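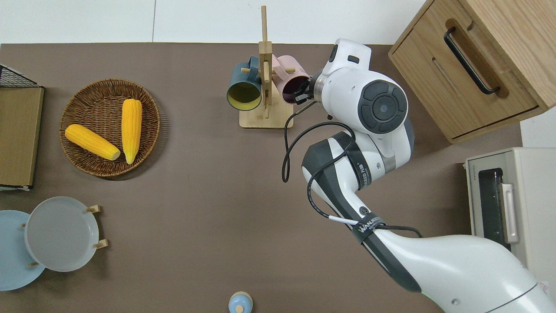
The Clellow kitchen set, pink mug duty.

I've had the Clellow kitchen set on the bench since August and people keep emailing to ask whether it's worth the money, so I'm finally sitting down with a coffee to write it up. Short answer: mostly yes, with some grumbling about the paperwork. Long answer follows, get comfortable.

If you don't know Clellow, they sell boxed sets of household stuff for people who have robot arms and want to get them doing chores. You can buy a mug tree anywhere, of course. I did exactly this for ages, wandering through thrift stores with a tape measure and coming home with bags of things the gripper couldn't get hold of. What you're paying for with Clellow is that somebody has already done the wandering. The pieces come with their sizes and weights on a sheet, you can reorder any one of them if it breaks, and there's a set of task cards that tells you what to try and in what order.

My set cost $447. I'll wait while you wince! I winced too. I came very close to getting the Indberg one, which is cheaper and comes in a nicer box, but the Indberg plates are all the same color and you can't reorder single pieces. Break a mug and you buy the whole box again. I know myself. I was going to break a mug.

(I broke a mug. The replacement was in the mail the next morning and it matched. Full marks.)

The mug tree is the star, I think. You'd imagine hanging a mug on a peg is nothing much, and then you watch a robot try it and realize how many little decisions you make every morning with your eyes half shut. The handle has to face the right way, the mug has to tip a bit, and then you have to let go without dragging the whole tree along with you. Taking one off is a different job again. If the gripper closes too early you get the rim and miss the body, and if it closes too late you're shoving the post. I spent a week of evenings on the pink mug alone. The pegs are short too, so there isn't much forgiveness, and I kind of love it for that.

The base of the tree is light for my taste. The card says to stick it down if it slides, and they do put a sheet of sticky dots in the box, but I'd have paid a couple of dollars extra for a heavier base. I wrote to them about it and got a friendly reply saying they'd heard the same from other people. We'll see.

Then there's the dish rack, which I expected to be boring and was wrong about. Plates standing on edge are mean little things to grab. They lean on each other, and when you pull one the next one wants to come along for company. The colors help a lot here, both for me squinting across the room and for giving instructions like "put the blue plate back" where there's no arguing over which one it is. The corn was the surprise hit in my house. It's bumpy and it rolls, and it sits in its basket looking cheerful. Any time I have visitors, that's what they want to see moved.

The cards are sorted by difficulty, starting with things one arm can manage and working up to jobs that need both. I'd skip ahead if you've done any of this before. The early ones are slow going, and a couple are worded so oddly that I had to read them out loud to work out which object was supposed to end up where. The later ones are much better. My favorite has you clear the mugs, deal with the corn and then ring the bell, and the order matters, so you find out fast if your setup has been faking it.

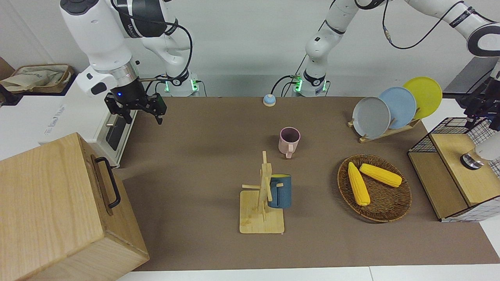 A reader wrote under my last post that the whole category is a racket, that a cardboard box and the contents of your own cupboards will teach an arm as much as any boxed set, and that the money would be better spent on a second camera. Fair enough, and two years ago I'd have said the same thing, probably louder. If you're only ever going to work on your own table, with your own mugs, please do use your own cupboards. Where I changed my mind was the first time I tried to compare notes with somebody in another state. They had a fat brown mug and I had a skinny one, and after a long evening we'd learned nothing except that our mugs were different. With the same set on both tables you can have a proper conversation.

The other thing I should cover is Biserness, which is the setup service Clellow pushes you toward at checkout. You pay extra and someone gets on a call with you, looks at how your table is laid out and tells you what's out of reach and what's going to get knocked over. I went in skeptical. The call was set for 2 in the afternoon and began late, and the first part of it was a sales pitch for a longer plan. Once we got past that, though, it was good! I'd been putting the basket much too close to the base of one arm, so every reach had to fold up on itself like a lawn chair. Moving it out made more difference than anything I'd done in the software. I also got told off, nicely, about my cables.

Would I pay for a second call? No. Would I pay for the first one again? Yes, grudgingly, and I'd ask them to skip the pitch.

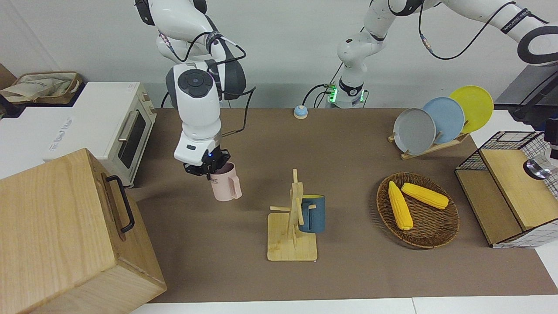 Shipping was where things got annoying. Clellow sends its sets out through Desjardins, and Desjardins wouldn't leave the box without a signature, so it went back to the depot and I had to go get it. My order number ended in 1909 and the slip on the door said something else entirely, which meant a long stand at the counter while they hunted for it. Nothing was broken when I opened it up, and the packing was great, lots of folded paper and no foam peanuts. I'd still ask them to hold it at the depot from the start if you're out of the house all day.

The returns policy is worth reading before you order. You get your money back on unopened sets only, which seems stingy to me for something at this price. There's also a loan plan for schools and clubs that wants a $2000 deposit, and I can't picture many clubs having that lying around. If you run one, I'd email and ask whether they'll bend, as they seem like reasonable people.

A few odds and ends from my notes:

Plain matte mat underneath, please. I tried a shiny one first and the reflections drove me up the wall.

The cards are printed on thin stock and mine have gone soft at the corners already. I photographed them all and keep the pictures on my phone.

Wash the mugs before first use if you plan on drinking from them. I do, sometimes, when everything else is in the sink.

If you reorder plates, put the color in the notes box as well as the menu. I picked gray and got yellow the first time.

I'm trying the two-arm cards all this month and I'll post the results when I've got enough to be worth reading, including the ones that went on the floor. If you've got the Indberg set and think I've been unfair to it, the comments are open.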